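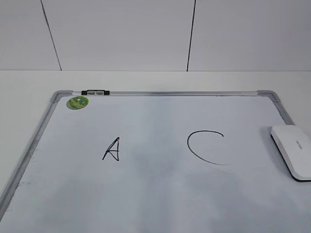

4. Hanging the first length

Salbridge paste-the-wall papers are hung dry onto a pasted wall. Read this section through before opening the paste. Keep the drop list for the room where both people can read it. A whiteboard laid flat on the table will do, with a magnet in the corner to hold the roll label. The batch number on the label must match on every roll.

4.1 Measure the wall from ceiling to baseboard and add 4 inches for trimming.

4.2 Mark a plumb line 19 inches from the corner. Do not use the corner itself as a guide.

4.3 Apply Holteo paste to the wall with a 9-inch roller, slightly wider than one length. Cut in at the edges with a brush.

4.4 Set the paper to the plumb line, leaving 2 inches over at the ceiling. Smooth from the center outward.

4.5 Trim top and bottom with a new blade.

Note: Fidham is a free match. Mughal is a half drop; move every second length down by 8 inches.

Note: On new plaster, apply a sizing coat and leave it for up to 16 hours.

Caution: Switch off power at the panel before trimming around outlets and switches.

Caution: Do not use a seam roller on raised designs. Press seams with a damp sponge.

Continue with section 5, Inside and outside corners.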